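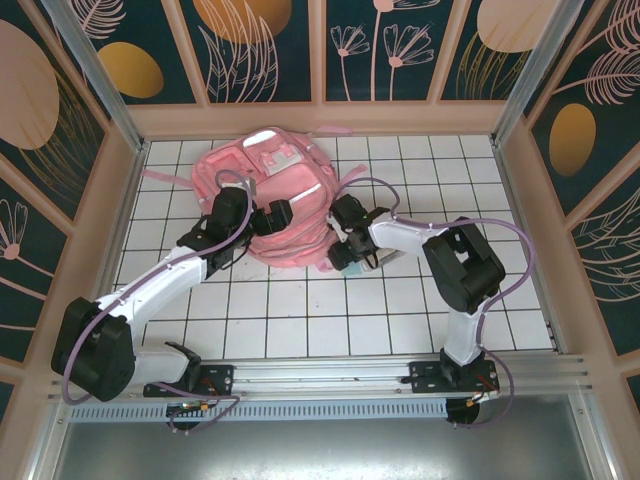
Do both arms have to stop when only one of them trips a force limit?

Under our cell rules they both stop, every time, and neither one restarts until a person has looked at what they're holding.

Ticket: two-arm cell, one side faulting out during soft bag handling
Site: Prarkthorpe
Opened: Tuesday, November 3, 2020
Status: open, waiting on a cable part

Okay, writing this up properly so the next shift doesn't have to dig through my scribbles. The right side kept faulting on gripper force, and the left side kept right on holding. With a backpack between the two of them that's a bad combination. One gripper lets go, the other one still has fabric, and whatever was shared between them is now hanging off a single wrist. I don't love it.

First thing I checked was the stop link between the two controllers. Our written rule (the Skotico sheet, section 8) says a fault on either arm has to stop the pair. Somebody had set the link to "warn only" back in September, I'm guessing during the rail work, and it never got set back. Changed it to "stop both" and saved it to both controllers. Please don't touch that setting without a note in this ticket!

Then I ran 30 cycles at reduced speed. Got 11 faults, all on the right, and this time both arms stopped on every one of them. So the rule is working again, but the fault itself is still there.

Next guess was grip force. The job was loaded with the settings for hard cases, way too much squeeze for a soft bag. Switched to the soft goods preset and ran another 30. Down to 2 faults. Much better, but I still want to know where those last ones come from.

Both of them came with the elbow bent in close, so I powered down, locked out, and went along the right arm's cable by hand. There's a stiff spot where it goes around the elbow joint. It may be tugging on the wrist connector when the arm folds up. Tosta has the replacement on order under our account. Until it shows up I've blocked that fold in the path planner, so you'll see the right arm take a longer way in - that's on purpose.

Stuff to stick to while this is open:

Reduced speed only, no exceptions for catching up.

Lock out before you reach in for a bag, even if both arms look parked. A held strap can have tension in it.

Free the bag one side at a time from the pendant, and have a hand under it outside of lockout only if you're in hold-to-run mode. If you're not sure which mode you're in, you're locked out. Simple as that.

Write down every fault with the pose. "It did it again" doesn't help me much - I've written that one myself, so no judgment.

I also asked Munteanu whether their controller can refuse the "warn only" setting when two arms are paired. No answer yet. Will add it when I get it.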